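Home | About | Recipes | Archive | Contact

Learning my grandmother's language at 42

I signed up for the evening class in September, mostly because it was raining and the library had a poster up. My grandmother spoke Polish to the radio, to the cat and to her soup, and English to the rest of us, so all I had going in were some food words and one very rude thing she used to call the landlord.

The teacher is Igor Kwiatkowski and he doesn't believe in textbooks. He believes in repeating things until your jaw hurts! We spent the whole first evening on "cześć" and I still say it like I'm sneezing. The second class was numbers, and let me tell you, the word for two changes depending on who or what there are two of. Men get one version, women get another, and a mixed group gets its own. I wrote all of it down on the back of a bus schedule and then lost the bus schedule.

Then came big and small, which I liked a lot better. Polish loves making words smaller. You take a cat, kot, and you get kotek, and then you can go again and get koteczek, and I'm pretty sure my grandmother had a step past that one. 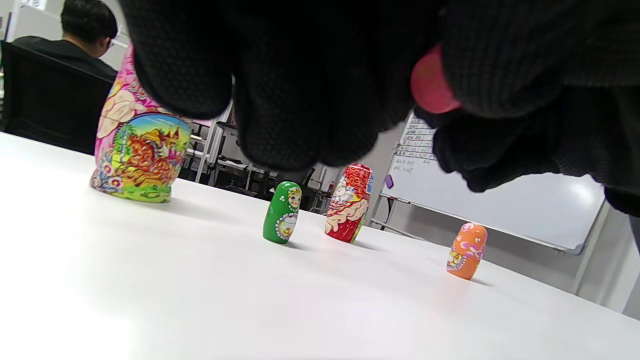
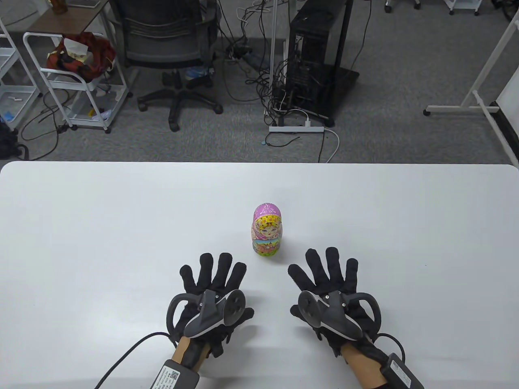 Anyway, homework. I have a flashcard app with 1,692 cards in it, and as of this morning I've gotten through 738 (I count the ones I guessed, don't tell Igor). I do them on the bus, and I do them in line at Duda, the deli over on the corner, where the woman at the counter has started making me order in Polish. Last week I asked for ham and came home with a pound of sauerkraut. It was good sauerkraut – I ate it over the sink with a fork.

What gets me is how much was already in there. I'll flip a card and hear her voice before I've read the word. Łyżka, spoon. Chodź, come here. I hadn't thought about her yelling "chodź" up the stairs in thirty years, and there I was on the number 2 bus with my eyes all wet.

Next up is the past tense. I've been warned.

Comments

Marta_in_Ohio: The sauerkraut thing! I did the same with pickles.

benny: what's the app called? my mom wants to try it

Joyce L.: Your grandma sounds like mine. Please tell us what she called the landlord.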